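What Does a Lake View Cost? My Housing Project Report

Dilruba Gunawardena
May 17, 2021

So my parents have been talking about moving to a lake for as long as I can remember, and every time the subject comes up my dad says "we'd never afford the water." I wanted to know if he was right! That's how I ended up with this project, which compares house prices in two lake towns, Pirnley and Hakala.

I started in January by pulling old sale listings off the Pirnley and Hakala town websites (slow, dull, lots of copy and paste). I threw out anything that was land only, and anything where the price was missing, and ended up with 328 sales. Then I marked each one as "on the water," "short walk" or "in town" using the street maps. The short walk group was a pain, I moved the line twice before I settled on ten minutes on foot.
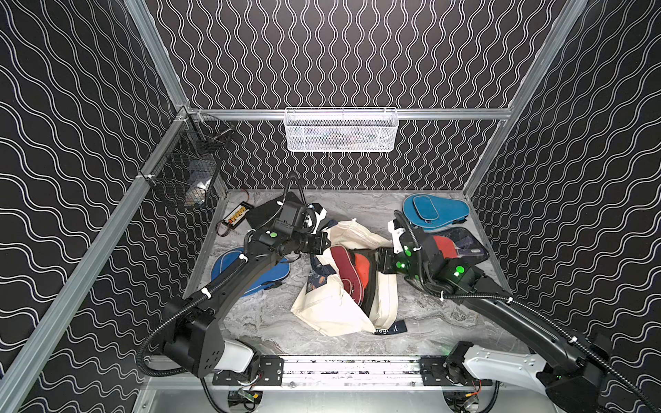
Does being able to walk to the lake raise the price as much as being right on it?
Nowhere near as much in my numbers. Short walk houses in Pirnley sold for almost 3,000 dollars more than in-town houses of the same size, and the waterfront ones were in a whole different league.

Hakala was messier. It has the old Flidolell cottages on the north shore, which are tiny and right on the water, so they drag the waterfront average down. I ran everything again without them and the gap between waterfront and in town got a lot wider. I kept both versions in my tables so you can compare (the cottages are real houses and people do live in them all year).

I also tried to work out if a dock mattered, but listings are terrible about docks. Some say "dock," some say "water access," and one just said "bring your boat!!" I dropped that part. 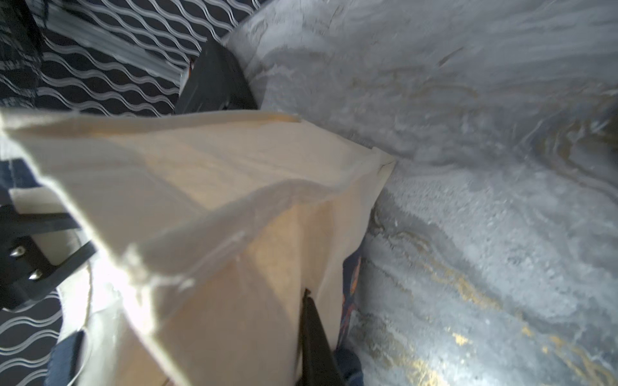
What I'd do differently

I'd use price per square foot from day one. I'd also add Brurkumico, the town across the lake, which my teacher suggested and I ran out of time for. My dad has read the whole report and now wants a short walk house in Pirnley.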